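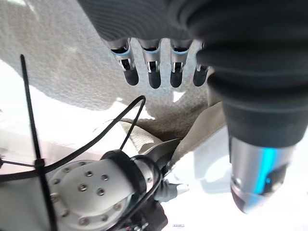
Health > Supplements > Safety Checks

Supplement Shelf Checklist
By Biljana Popescu
Friday, February 28, 2020
8 comments | 2 shares

[x] Seals unbroken on every bottle
[x] Expiration dates readable. Great work, morning crew!
[ ] Fiber powder lids tight. Two were loose, so I pulled them.
[x] Vitamin D labeled 1,000 IU on bottle and shelf tag
[ ] Iron tablets on the high shelf, away from kids. Moving them today!
[x] Allergen sheet posted (love the bigger print, Velimir)

Next check is in August, and I can't wait to see the new shelves in use!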